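# Sending me a script: the questions I get most

I read scripts for Zarnoler, a small audio drama company, and for a chunk of each year I also look after our open window for new writers. My inbox fills up with the same handful of questions every time, so I've put my answers in one place.

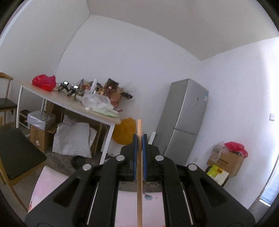 If yours isn't covered, email me. I do reply, though it can take me a while in September, when everything lands at once.

## When is the window open?

It opens at the start of September and shuts at noon on the last day of the month. Noon, please, and not midnight! Every year I get a little flurry of scripts at teatime with very apologetic notes, and I have to send them all back, which I hate doing.

## What are you looking for?

Original audio drama, single plays or the first episode of a series. Comedy is very welcome (we never get enough of it, and what we do get is often set in a writers' room, so maybe somewhere else?). I'm fond of stories about work, families, bad decisions and places I've never been. Horror is fine. We can't take musicals at the moment as we haven't got the budget for a band.

## How long should it be?

The longest script we can read is 41 pages, and the title page doesn't count. That's an odd number, I know. It came from the first play we ever made, and we've stuck with it. Shorter is absolutely fine. I've read cracking things that were over in nine pages.

## How many can I send?

Two per writer. If you write with a partner, the pair of you can send two between you, and you can't each send another two on top. I've been asked that one more than you'd think.

## Do I need an agent?

No. Most people who send to us haven't got one. If you do have one, either of you can send the script in, but only do it once, or I end up with duplicates and get in a muddle.

## Does it have to be laid out in a special way?

There's a template on the Arriaga page (Arriaga is the upload site we use) and it helps if you follow it. Character names in capitals, sound cues underlined, a decent sized font. I won't bin a good script over a wonky margin, but I do read a lot of these late in the evening and my eyes would thank you.

PDF only, though. Word files come out scrambled at my end and I can't always put them back together.

## Should my name be on it?

Leave it off the script itself, including the headers and the file name. We read everything blind on the first round. Your details go in the form, which I don't look at until we've got a longlist.

## Can I send something that's been on stage?

Yes, if you still own the rights and you've properly rewritten it for sound. The giveaway is when someone walks on in silence and everybody gasps. Have a think about how I'd know they were there with my eyes shut.

## What about something I sent last year?

If it's had a big rewrite, go ahead and say so in the notes box. If you've changed the title and a couple of lines, I'd rather read something new from you.

## What happens if you like it?

I pass it to a second reader, and then the two of us argue about it. Scripts that get through go to Prenari, our development group, which meets online over the winter. You'd get notes, a read-through with actors and a small fee for your time. Some of those plays go on to be recorded and some don't. Being in Prenari isn't a promise of a commission, and I'd be fibbing if I let you think it was.

## Will I get feedback if it's a no?

Only if you make the longlist, sorry. I used to write a few lines to everybody and I was still doing it at Easter. You will always get an answer, though, even if it's a short one.

## Can I come and meet you?

I'd love that. I do a drop-in at Rurkska, the arts centre café, once a month from 6pm, and you don't need to book or bring anything. Come and talk about an idea, or just have a moan about your second act. The café stops doing hot food at 7, so eat early. The ramp is round the side by the bike racks, and the door there is heavy, so ring the bell and someone will come and get it.

## Who keeps the rights?

You do. Sending us a script gives us permission to read it and nothing else. If we ever wanted to make it, there'd be a proper contract, and I'd tell you to get somebody who understands contracts to look it over before you signed.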